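Parts Sorters Wanted, Flukholm Workshop

Clero is looking for two people to sort, bag and label small hardware at our Flukholm workshop. We have read plenty of ads that call this kind of work "dynamic." It is bench work. You will handle screws, clips, short bits of wire and gears, and at the end of the shift there will be more of them.

We hired 7 people through agencies before writing this ourselves. Most had been promised something else, and most left by July. If you want a stepping stone to management, we doubt this is it.

The job covers incoming parts from the Kaczorowski line. They arrive mixed, whatever the packing slip claims. You check each piece against the drawing, put it in the right bin and set aside anything you don't trust. We would take a slow sorter who asks questions over a fast one who guesses. Gears get a separate look at the teeth, the bore and the keyway, one at a time, on a felt mat so they don't get nicked. 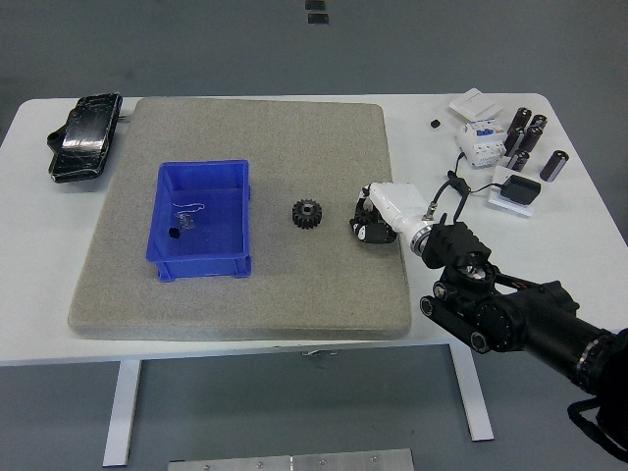 What we need from you

Good close-up eyesight, with glasses or without.
Hands that can pick up a small screw and put it down where you meant to.
Enough patience to check a part that looks exactly like the last one.
Basic reading of drawings. Baoshan Long will give you a short test on this, so there is no point in padding your resume.

We don't ask for a degree. Certificates in "lean thinking" won't hurt you, but they haven't helped anyone sort a bin yet.

What you get

Hourly pay, paid every two weeks, and a signing bonus of $300 after your trial period. The trial is paid at the full rate. We looked at the unpaid kind and didn't like it.
Day shift only. Overtime is rare and you can turn it down.
Concrete floor, so bring decent shoes.

How to apply

Write to Teresa Laskowska at the workshop office by Dec 9, 2024. One page is enough. Tell us what you have sorted, repaired or assembled, at work or at home, and when you could start. Please leave out the paragraph on your passion for logistics. Maja Kubiak reads every application and will answer either way, usually within a week.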